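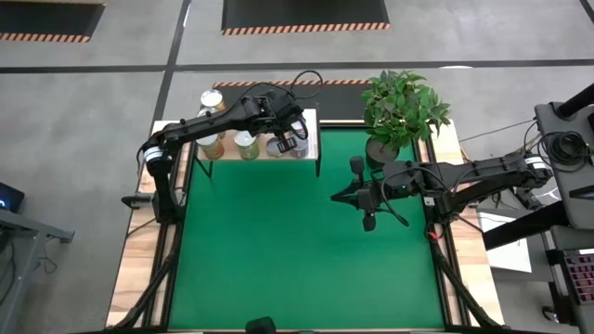
Two arms, one little shelf of cans, one plant. Shelf-stocking rig at Ketodstead, June 24, 2023.

OK, thread time, because we finally cornered the fault that's been eating our lab alive and I am SO happy about it. Robot people, please enjoy our suffering. 1/

The job is simple to say. An arm goes to the shelf, picks the can it's asked for, sets it back down in its slot. We call the whole setup Trnka. It had been running beautifully. Then the left arm started pushing down on cans it was only supposed to touch. 2/

Not every time! That was the maddening part. You'd get a lovely run, then the tip would arrive at a lid and keep going a few millimeters. The force limit would trip, the arm would freeze, and somebody would walk over and hit reset. 3/

62 stops in 1234 picks. I went back through the log by hand (with snacks) and 19 of those were on the same can. 4/

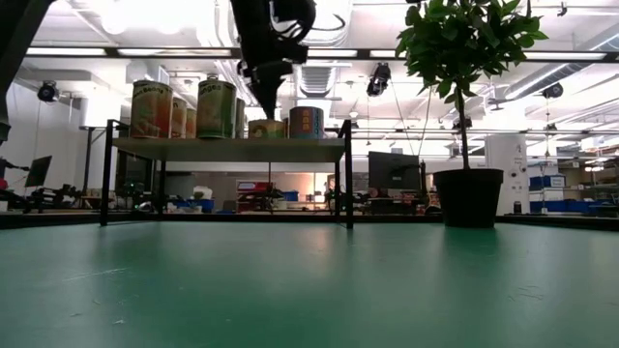
The height error is what I got hooked on. An arm that's off by a few millimeters looks perfectly fine from across the room, and you only find out at contact. Our row goes from a tall beans can at the left end to the short green and yellow one under the gripper tip, so the arm has to come down a lot farther for the little guy than for its neighbors. Guess which can had the 19 stops. 5/

First theory: bad can heights in the table. Rhea Cabrera measured every can again with calipers. All correct. Lovely theory, gone by lunch. 6/

Second theory: the shelf was sagging. Sabina Sokol put a level and a dial gauge on it and leaned on it pretty hard. It barely moved. Great shelf, no notes. 7/

Third theory, and here we go: the elbow. Sabina held the arm with the power off and felt a tiny click when she rocked it. A clamp screw had backed out just enough to let the encoder shift when the arm reached low. Reach high, no problem. Reach low, and the arm thinks it's higher than it is. 8/

We cleaned the screw, put thread locker on it, torqued it down, homed the arm and ran the same list again. 3 stops, all from a can that had been set down crooked. I may have yelled. 9/

Safety bit, please read this one. The force limit did its job every time, but we'd gotten way too comfortable with reset. Reset was one button and you could press it with your other hand near the shelf – a really bad habit. Now it's hands out, step back, write down why it stopped, then reset. 10/

We've also added a touch-off check at the start of each session. The arm taps a block of known height, and if the number is off it won't run. Takes less time than finding my coffee. 11/

The folks at Stikia in Castville have the same model of arm and are checking their elbow screws too. If you run a pair like this, power down and give yours a gentle rock. I'd love to hear what you find! 12/

Full log and the touch-off script go up in July, once Rhea has cleaned up my variable names. 13/13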